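Review: the Noton ballot box, as bought by our lodge
Posted June 2020 by Annelies Brunner

Our old ballot box had been with the lodge longer than I have, and when the little drawer finally split in January I was asked to find a new one. I looked at a Pramwood first (lovely, but far too dear for us) and ended up ordering the Noton from a shop in Drorngate.
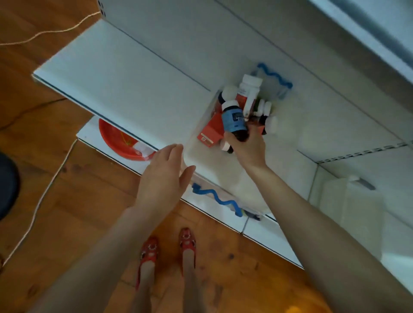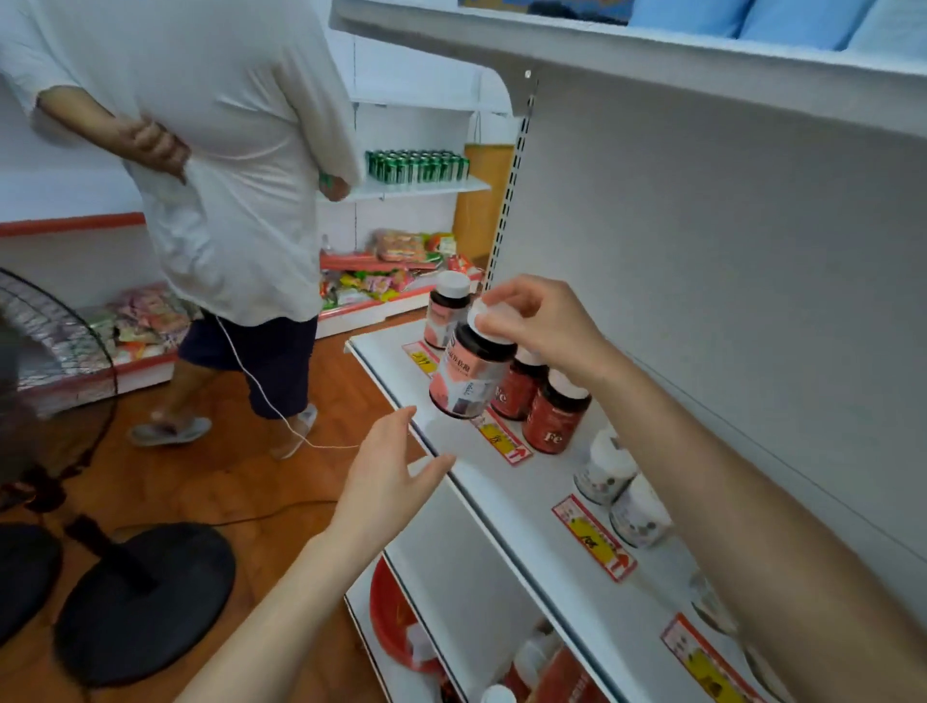 Does it come with enough balls for a good-sized lodge? It comes with 50 white balls and 20 black cubes, plenty for any meeting we've held, and you can order more separately.

I do like the cubes — with the old box, our older members could never be sure by touch which one they had picked up, and now they can. The drawer slides well and the hood is deep enough to keep a vote private, even from a nosy neighbor on the bench! My one grumble is the lid, which drops shut with such a bang that Brother Nasrallah jumped in his chair the first time we passed it along. I've stuck a bit of green felt under the edge and it's much better. The finish is a touch shinier than I'd have picked, too, but I expect it will dull down nicely with handling. We'd buy it again.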